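Plinditz Flush Panels for Walls and Ceilings

Plinditz flush panels are large, smooth interior panels for rooms where a plain finish is wanted and the surface needs to be easy to wipe down. They are used in utility rooms, small offices, corridors, clinics, stock rooms and finished basements. The panels are supplied in the US by Skosex and can be ordered singly or by the pallet.

Item number: 309
Finish: matte, factory applied
Standard color: Off-White
Other colors: Chalk, Pale Gray, Sand
Edge: square, for a close butt joint
Panels per pallet: 40
Price per panel: $179
Use: interior only

Product overview

Each panel has a finished face and an unfinished back. The face is coated at the factory and does not need to be painted after installation. The back is marked with an arrow. Keep all arrows in a room pointing in the same direction, as the coating is applied in one pass and neighboring panels can look different in tone if one of them is turned around.

The matte finish was chosen to keep glare down in rooms with bright overhead fixtures. A gloss version was sold under the Brudon name and has been discontinued. Customers matching an existing Brudon room should ask for a sample before ordering, because the matte Off-White is warmer than the old gloss white.

Seams

Panels are installed edge to edge with no cover strip. When the edges are pushed up fully the seam shows as a fine line, and it can be left as it is or filled with the color-matched sealant (item number 176). Sealant is recommended in laundry rooms and anywhere the walls are washed often. It is optional in dry rooms.

Light that falls along a surface from one side will make seams and slight dips easier to see. On long walls with a window at one end, check the framing with a straightedge before you start and shim any low spots. The same applies to ceilings lit from the edges. Shading across a wide plain surface is normal and varies through the day. 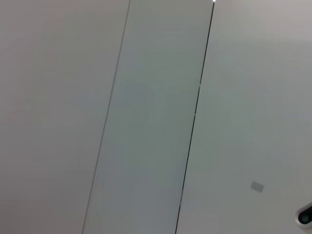
What is in the carton

Single panels ship in a flat carton with foam corners. The carton contains one panel, a touch-up pen in the matching color, and an instruction sheet. Adhesive, screws and sealant are sold separately. Pallet orders include one touch-up pen for every four panels and do not include foam corners on the inner panels.

Installation

Store the cartons flat in the room where they will be installed for two days before starting. Do not stand panels on end against a wall, even overnight.

Panels can be cut with a fine-tooth circular saw. Cut with the finished face down and put masking tape along the cut line. Cut openings for outlets and light fixtures before the panel goes up, and allow the clearance given by the fixture maker.

Panels may be glued to sound drywall or screwed to framing. For ceilings, use both methods. The Sugiyama panel lift is suitable for ceiling work and can be rented from most Skosex branches by the day. Two people are needed to load a panel onto it.

Leave the protective film on until all panels are in place, then remove it from the whole room at once. Film left on for more than three months may be difficult to peel.

Cleaning and care

Wipe with a soft cloth and warm water with a little dish soap. Rinse with clean water. Do not use scouring pads, powder cleaners or products containing solvent. Rubbing hard in one spot can polish the matte coating and leave a shiny patch that will not come out.

Small scratches can be covered with the touch-up pen. Test the pen first in a corner or behind a door. Deep damage cannot be repaired and the panel should be replaced.

Ordering and returns

Order enough panels for the whole room at one time, plus one spare. Color is consistent within a batch, and small differences between batches are possible. The batch code is printed on the end of each carton.

Unopened cartons can be returned within 30 days. Cut panels, opened cartons and special-order colors cannot be returned. Damage in shipping must be reported within three working days of delivery, with the carton kept for inspection.

Free color samples are available in all four colors, limit one of each per address.

Page last updated Monday, May 29, 2023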